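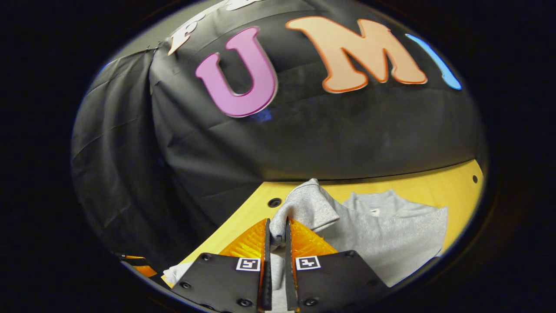
Garment handling with a hand-held two-finger gripper. The gray sleeve sits between the orange finger pads.

Drallow Publishes Handling Practice for Hand-Held Gripper Recordings of Clothing

Free 33-page document covers station setup, finger pads, markers, operator rest and record keeping

DRUMMOND, July 10, 2022 – Drallow today released the first edition of its Handling Practice for Garment Demonstrations, a set of written rules for teams that record people folding, sorting and hanging clothes with hand-held grippers. The recordings are used to train robot arms for laundry and textile work.

The practice can be downloaded at no charge and may be copied into a company's own procedures. A draft went out for comment in April. Drallow received 800 comments on it, most of them on pad wear and on how a failed grasp should be labeled.

"Teams were all doing the same job and writing it down in different ways," said Agnes Swanson, who edited the document for Drallow. "One site would throw out every dropped sleeve. Another would keep it and call it a success if the operator picked it up again. You can't combine those two sets of recordings and know what you have."

What the practice requires

Each station must have a fixed work surface with a written sketch of its layout. Openings in the tabletop are allowed but must be marked on the sketch. Backdrops, including draped fabric and lettering, may be used if they are fastened so they cannot fall onto the work surface or catch on the tool.

Finger pads are to be checked at the start of every shift for tears, glazing and loose edges. Pads are replaced in pairs. Screws on the finger plates are checked by hand at the same time, and a missing screw takes the tool out of service until it is replaced.

Fiducial markers on the fingers must be flat, clean and fully readable with the fingers open and closed. A marker that has lifted at a corner is to be replaced before recording continues, and the replacement is noted in the session log.

Garments are logged by type, main color and fabric weight. Neck tags and care labels stay on. A garment that has been used in more than one session keeps the same number throughout. Items that are not part of the task may remain on the table only if they are listed in the log.

Failed grasps are kept. The practice gives four labels for them: missed, slipped, dropped and wrong layer. Operators may not restart a recording to hide a failure.

Operators take a break after each block of recordings and change hands or tasks at least once per shift. Any pinch injury, however minor, is reported the same day. Long hair, lanyards and loose cuffs must be secured before the tool is picked up.

Trial use

The draft was tried at Herkik, a textile handling company that records demonstrations for its own sorting line. Herkik logged 3832 demonstrations under the draft rules. A second reviewer relabeled 1557 of them from the video alone, and the differences between the two sets of labels led to a rewrite of the section on failed grasps.

"The old wording for a slip was too loose," said Tianyou Jiang, operations lead at Herkik. "If the fabric moved in the fingers but stayed held, some people marked it and some didn't. The new text says it counts as a slip only when the fabric leaves the pads. We retrained our operators on that one page and left the rest of our routine alone."

Jiang said the pad checks took some getting used to at the start of shifts. Herkik now keeps spare pairs at each station.

What is not covered

The first edition applies to hand-held tools only. Robot arms, conveyors and powered fixtures need their own risk assessment, and the practice does not replace local workplace safety rules. Wet laundry and footwear are also left out. Drallow plans to take up wet laundry in the second edition.

Availability

The practice, a blank station sketch and a sample session log are available from Drallow's website under the project name Masus. Comments on the first edition can be sent through the form on the same page. Printed copies are available on request to sites without a computer at the station.

About Drallow

Drallow writes and maintains working procedures for companies that collect training recordings for robots. It is based in Drummond.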